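Chapter 7
Who Does the Work When the Machine Does the Work?

In August the managers at Rostau, a linen and uniform service, told the folding department that its hardest years were over. Robots would take the shirts. The staff would move up to "oversight," a word that appeared nine times in the handout and was never defined.

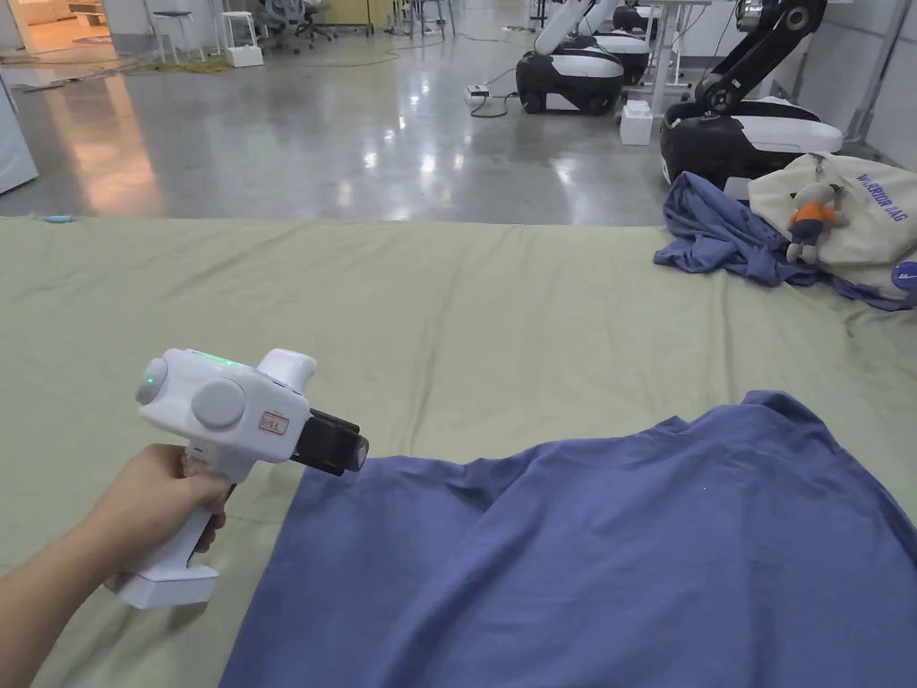
Oversight needs a closer look, and this chapter spends most of its pages on it. Before a robot can handle a shirt, somebody has to show it how, many times, with shirts that never land the same way twice. At Rostau that job went to the folders. They closed a gripper on a collar or a hem, lifted, laid it down, and did it over. The plan called for 1000 demonstrations. By the time the first progress memo went out, dated 7/6/22, the team had recorded 384 and the supplier, Grellel, had thrown out 183 of them as unusable.

Who paid for those 183? The memo does not say. Uriel Xolalpa, a folder who had been on the floor longer than his supervisor, asked at a staff meeting whether rejected demonstrations counted toward his hourly target. He was told the question would be looked into. His pay grade stayed where it was, though he was now doing two jobs: folding and teaching folding.

Supporters of the project point out that his wrists got a rest from the pressing line, and that he liked parts of the new work. Both claims may be true. Neither tells us what his skill was worth once it had been copied, or who owned the copy.

You will meet two more workplaces in this chapter. Mosquera packs mail-order clothing and cut its night shift after automating. Orkska repairs hospital gowns and hired people. Company brochures describe the two projects in nearly the same language, so we will set the brochures aside and read the shift schedules.

Key terms: deskilling, demonstration, hidden labor, piece rate, task transfer

7.1 What Counts as a Task?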